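Home | Manuals | Hena Hand-Held Gripper | Section 7

Posted November, by Áine Ó Dálaigh

7. Fingers close unevenly or stop part way

Use this section when one finger arrives before the other, when the fingers stop before they meet, or when soft items slip out at the bottom of the pads. If the tool shows fault code 33, go to step 4 first.

CAUTION: Turn the tool off and take out the battery before you put your hand between the fingers. The fingers can move when the trigger is released after a jam.

CAUTION: Do not pry a stuck finger open with a screwdriver. A bent finger frame has to be replaced as a pair.

Checking the pads

1. Set the tool on its back on a flat surface with the fingers facing up.

2. Look at the inner face of each pad. Crumbs, fruit skin and sugar collect in the mesh and make the pad slick. Brush the mesh from the base toward the tip, then wipe it with a damp cloth. Let it dry fully before use.

3. Press each pad along its whole length. A pad that lifts at one end has come off its backing. Replace both pads, even if only one is loose. Pluster adhesive strips fit all pad sizes.

Checking the pivots

4. Find the pivot screws near the base of each finger. Move the finger by hand from fully open to fully closed. It should travel smoothly with no side play.

5. If the finger binds, loosen its pivot screw a quarter turn and try again. If it wobbles, tighten it a quarter turn. Do not go past a half turn in either direction.

6. Repeat for the other finger. Both should need the same light push.

Note: Pivot screws work loose with use. Check them every 3,000 grips, or sooner if the tool has been dropped.

Resetting the zero point

7. Put the battery back in and turn the tool on. Keep your hands clear.

8. Hold the trigger fully in for 12 seconds. The fingers close, open, and close again. Code 33 clears on the second close.

9. Release the trigger. If the code comes back, stop using the tool and send it to Ó Riain Service with the fingers attached.

Test after repair

10. Lay out items of different sizes and firmness on a table, with some touching each other. Start with something firm and round, such as an orange, then go on to small or crumbly items.

11. Bring the tool in low with the fingers open on both sides of the item. Close slowly. Both pads should touch at the same moment. If one pushes the item across the cloth, go back to step 4.

12. If the fingers catch a fold in a tablecloth, let go of the trigger at once. Pulling against the cloth was the cause of most bent frames returned to Odavance.

Last updated: November
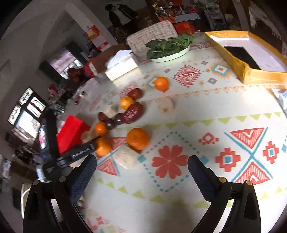

Can I replace the pivot screws with ordinary ones from a hardware store?

Use only the screws supplied for the tool. The shoulder length sets how much the finger can move from side to side, and a screw that is too long will let it wobble even when fully tightened.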